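From: Femke Mertens
To: Members' list, Clistora Housing Cooperative
Date: 24 Aug 2020
Subject: Re: Draft rules for the shared laundry rooms, second reading

Dear members,

I write on behalf of the board in answer to the message from Mr. De Graaf, which I quote in part so that those who joined the list after the first reading can follow the matter.

Teun De Graaf wrote:

> I have read the draft twice and have three objections. First, the
> proposed booking period of two hours is too short for households
> that wash bedding. In the Tiren building the dryers are slow and a
> full load of towels is seldom done in one cycle. Second, Article 6
> lets any member remove another member's wash from a machine once
> the booking has ended. I would not like my clothes handled by a
> neighbor I have never met, and I doubt I am alone in this. Third,
> the draft says nothing on lint, loose items or damage to the drums,
> although the repair bill last year came to 2373 and was shared by
> all of us, including those who own their own machines.
>
> I would ask the board to withdraw Articles 4 and 6 and return with
> a new text before the October meeting.

The board has considered each of these points and replies as follows.

On the booking period. The two-hour limit was taken from the rules now in force in the Faso building, where it has worked without complaint. We accept that conditions in Tiren are different. Article 4 will therefore be amended to read "two hours, or three hours where the booking is made for bedding, curtains or other large items." The longer booking may be made once per household per week. The board does not favor a general limit of three hours. There are 172 households entitled to use the rooms, and the evening periods are already fully taken in both buildings.

On the removal of wash. The board does not propose to withdraw Article 6, but agrees that the present wording is too broad. The new text will allow a member to empty a machine only when fifteen minutes have passed since the end of the booking, and only into one of the marked bins that will be placed beside the machines. Items must not be folded, sorted or put into a dryer. A member who prefers that no other person touch his or her wash need only return on time. Complaints about items lost after removal will be heard by Ms. Riet Hoekstra, as complaints about the storage rooms are at present. 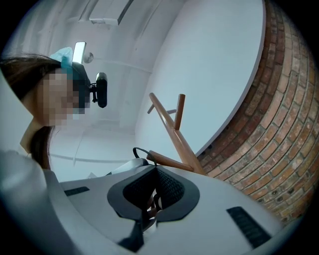

On lint, loose items and damage, the board is of the same mind as Mr. De Graaf, and a new Article 9 has been prepared. The repair in question concerned a drum seal in the second machine in Tiren, which had been torn by a metal clasp. Under Article 9, pockets must be emptied before washing, and bras, belts and anything with hooks or buckles must be washed in a closed net bag. The same will apply to small stretch items. A fabric head strap of the light teal-blue kind, or any similar band, is easily drawn between the seal and the drum if it is put in with sheets. Members with long hair are asked to tie it back when they bend down to clear the lint tray or look under a machine, as a strand hanging past the cheek can come near moving parts if the panel has been left open. The lint filter of each dryer must be cleaned after every load, including the last load of the day.

On the cost of repairs. Mr. De Graaf notes that members who own machines pay the same share as those who do not. That is correct, and it follows from Article 3 of the bylaws, which treats the laundry rooms as common property in the same way as the stairwells and the bicycle shed. The board has no power to change this by house rule. A member who wishes to propose a change to the bylaws may do so with the written support of ten households. What the board can do, and now proposes, is to recover the cost of a repair from the household responsible where the cause is plain, up to a limit of 200 for each event. Costs above that limit would continue to fall on the common fund. The reserve for laundry equipment would be set at 1000 at the start of each financial year.

Two smaller matters were raised by telephone and are answered here for the record. Mr. Thịnh Lâm asked whether members may use their own detergent in the machines with automatic dosing. They may not, as the service agreement with Farías does not cover machines to which other products have been added. The two older machines in Faso have no automatic dosing and may be used with any liquid or powder. Mr. Lieven Mertens asked whether the rooms will stay open past ten in the evening. The closing hour remains ten o'clock, and a cycle must be finished by that time. As Mr. Mertens is a relative of mine, I took no part in the board's decision on his question.

The amended text of Articles 4, 6 and 9 will be sent to this list as a separate message and posted on the notice boards in both entrance halls. Members who wish to comment are asked to do so in writing, by reply to this list or by a note in the office mailbox, no later than two weeks before the October meeting. Comments should give the number of the article concerned. Until the new rules have been adopted, the present rules remain in force, including the rule that bookings are made on the paper sheet and that names may be crossed out only by the person who wrote them.

Members without access to e-mail may request a printed copy from the office.

Yours sincerely,

Femke Mertens
Secretary to the Board
Clistora Housing Cooperative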